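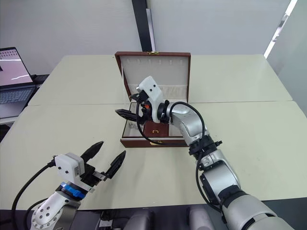
Robot arms on a worktable: our house rules

We use two robot arms to open boxes, put small things away and take them out again. The work looks light, but a jewelry box has a lid, clasps and a soft lining, and each of these can be damaged by a careless grip. I wrote down the rules we follow at Voltatby. They are simple rules and a home workshop can use them too.

Before you switch on

Push the tables together until the edges meet, and pass your palm over the seam. A box that stands half on one table and half on the other will rock when a finger touches it.

Look at every cable from end to end. A loop near the gripper is necessary, the wrist needs it for turning. But move the arm slowly by hand control through its whole path and watch where the loop goes. If it can catch on a lid or a clasp, fix it again with a soft strap. We do this check every morning, also when nobody touched the arms since yesterday evening.

Keep the laptop away from the reach of both arms. Cups and phones go on the shelf.

Speed and force

For the first pass with any new object we run at 9 percent speed. After three clean passes we allow 50 percent, and we don't go higher with a person in the room. Milagros Herrero thinks this is too slow for boxes without a lid. I don't agree, and the rule stays for now.

Close the fingers on soft lining never. Take the small box inside by its hard sides, and lift straight up before you move to the side.

One arm moves, one arm waits

When both arms share one box, only one may be over it. The other waits with its fingers open and its tips outside the box. Write in the program which arm has the turn – don't trust the timing. In January we had two arms at the same lid, and the hinge of our old Skundar box is still bent.

Trays and low edges

A tray with compartments needs more care than a flat surface. The walls between the cells are thin, and a finger that comes down two millimeters wrong will press on a wall and push the whole tray. Come from above, with the fingers nearly closed, and open them only as much as the cell permits. If the tray rests on a wooden edge, teach the height of the edge as a separate point. Wood with a glossy finish shows every scratch, so we stick felt on it before a long session and remove it the same day.

Keep the floor beside the furniture free for your feet. You may need to step back quickly.
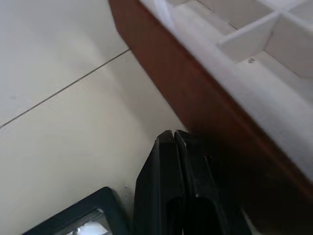
When something goes wrong

1. Press the stop button first. Don't try to catch the falling thing.
2. Wait until both arms are still, then say "stopped" loudly.
3. Open the gripper from the control program. Pulling an object out of closed fingers spoils the finger pads.
4. Write one line in the notebook: which arm, which object, what you did.

Cleaning

Wipe the fingers with a dry cloth. For marks on a cream tabletop a little dish soap is enough. Light linings take dirt very easily – clean the fingers before the box, and don't use oil on a clasp.

Trinidad Sarmiento

12 shares | 3 comments

Related tips
Felt, cork or rubber under a heavy box?
How we label cables at Layug
Small drawers: which dividers stay in place
Nedow clamps after one winter

Contact | © Voltatby Workshop Pages | Back to top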